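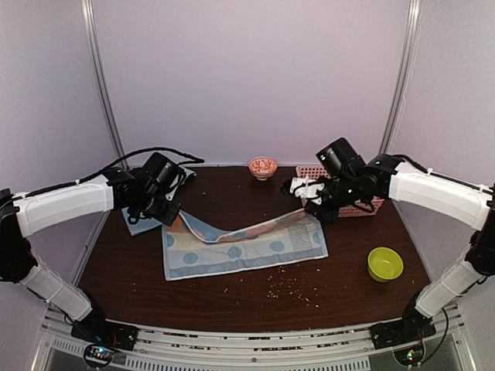 Folding is the part of laundry work that everybody believes they can already do. Trainees who would never claim to understand a steam press will tell you, on their first morning, that they have been folding towels since they were seven, and then produce a stack that leans. The trouble starts at the top edge. Take a patterned towel by its two upper corners, lift, and the edge between them sags into a shallow curve while the bottom edge stays nearly straight on the table. Fold it over like that and the curve goes into the fold, where it will sit until a hotel guest finds it. This chapter deals with that curve and how to get rid of it.

We begin with flat goods: towels, tea towels, pillowcases and napkins. Fitted sheets are left until Chapter 12, by which time the reader may have changed careers.

The methods come from two places. The first is the old hospital laundry at Cutberg, where Rory Urquhart ran the finishing room and wrote a folding sheet so short that it fitted on the back of a delivery note. The second is the Drummond Hotel in Claltham, whose housekeeping manual gives towels 39 pages and fire safety four. We have borrowed from both and tried to land nearer Urquhart.

Three words are used throughout. The hem is the stitched edge. The face is the side you want seen. The flap is whatever part has been turned over on to the rest, whether you meant it to be or not. On a towel with a different colour on the back, a crooked flap shows from across the room. On a plain white one it can be hidden for years, and frequently is.

Before you fold, clear the table and lay the towel lengthwise in front of you. Smooth from the middle outwards with the flat of the hand. Pull the top edge gently between the corners until the hem lies straight, then turn it over. If it sags, put it back and start again. Keir Leckie, who taught the Jisham evening course, made his students do this 79 times before he let them near a second fold. Most of them came back the following week, though he kept no record of their mood.

Exercise 1 needs one towel, one table and more patience than seems reasonable.

Back to top
Contents | Previous chapter | Next chapter | Glossary | Index
Questions about this book? Contact the Claltham office. All rights reserved.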